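Plastic Trays and Crates in a Bright Workroom
Workshop tips, Ongate Household Pages
Compiled by Mabli Rosser

Storage plastic kept near a large window ages faster than the same plastic in a closet. Strong daylight fades the color first. The surface then turns chalky, and the thin parts (lip, handle openings, corners) become brittle. Check these parts before loading a crate with anything heavy.

Placement

Stand crates against a solid wall and keep the strip directly in front of the glass clear. If the wall beside the window is the only space available, turn the crates end for end each May so that one side does not take all the light. A light-colored wall reflects a good deal of daylight back into the room, so a spot beside the window is still a bright one.

Leave a gap of two fingers between the crate and the wall. Ribs and ledges on molded plastic rub paint when a crate is pulled out repeatedly. On matte paint the marks show as shiny streaks and do not wash off. 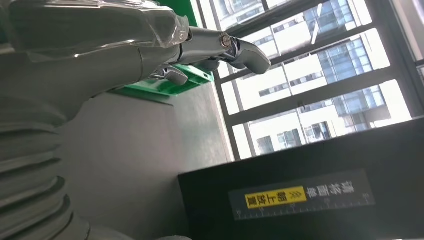
Green molded plastic, a light gray wall and a window with dark gray metal frames.

Washing

Mix 1000 ml of lukewarm water with 2 teaspoons of dish soap. Empty the crate, knock out loose dust and wash the flat surfaces with a soft cloth. Use an old toothbrush along the ribs and under the lip, where fine grit collects. Rinse and stand the crate on its end to drain. Do not stack until the undersides are dry.

Avoid scouring powder. It removes the stain along with the gloss, and the roughened area picks up dirt again within weeks. For label residue, rub in cooking oil, wait 3 minutes, scrape with a plastic card and wash as usual.

Metal window frames

Dark frames show dust and water spots more than light ones. Vacuum the corners and the bottom channel with a brush nozzle before any water is applied. Wipe with the same soap mix, well wrung out, then with a clean damp cloth, then dry. Clean the frames before the glass. Work from the top pane down.

Do not use steel wool on painted or coated metal. Ermanno Tedesco of Wolton recommends a wooden toothpick wrapped in cloth for the inside corners of small panes.

Replacing

Press the lip gently with a thumb. Sound plastic flexes and returns. If it creaks or shows pale lines, move the crate to light duty such as rags or packing paper. Cracked handles are not worth gluing.

Page last checked 12th July.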